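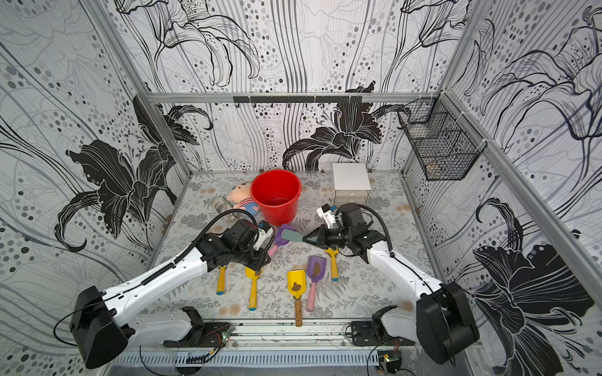 I have read 2,991 comments on one bread recipe. Not all in one sitting, but close enough that my family asked me to stop bringing it up at dinner.

The recipe is the overnight potato roll from Didero, the one everybody was sharing in September. You boil a potato, mash it into the dough, leave the whole mess in the fridge and supposedly wake up to the softest rolls of your life. My first batch came out like hockey pucks. So did my second.

The comments are mostly people who haven't made it. "Can't wait to try this!" Five stars. "Looks yummy, pinning for later." Five stars. One woman swapped out the potato, the butter and the egg and gave it five stars too, and I would love to know what she ate.

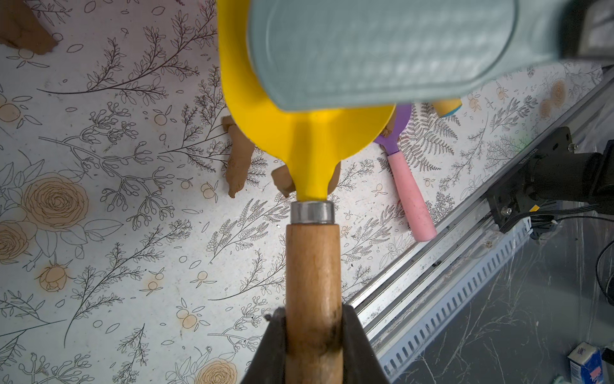

*Yellow scoop, wooden handle.*

My own suspicion is the water. The recipe says to use 500 grams of flour and "enough potato water to make a soft dough," and that could mean anything. Montserrat Prieto, who taught me to make bread in the first place, never trusted a recipe that wouldn't commit to a number. She'd also have asked what kind of potato. A waxy one doesn't mash the way a russet does, and Didero just says "medium."

Then there's the overnight part. My fridge is cold. By morning the dough had barely moved, and I baked it anyway because the recipe told me to. Silly of me.

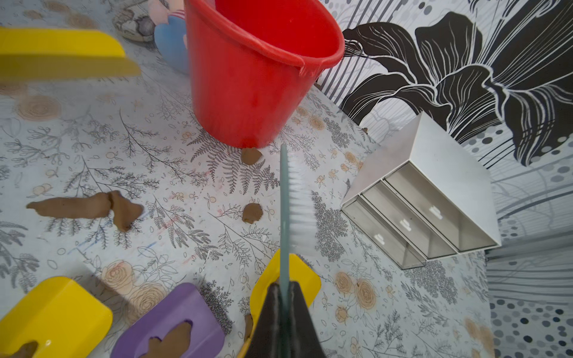 For batch three I left the bowl on the counter for 2 hours before it went in the fridge, and I held back the salt until the potato was mixed in. Better! Still not the softest rolls of my life. They were fine with soup, a little gummy in the middle, and stale by the next afternoon, which is the one thing potato is supposed to prevent.

Vilmos Pálfi says his mother put in twice the potato and skipped the fridge completely. I'm doubtful, but I have half a bag of russets left and I'll try it her way next.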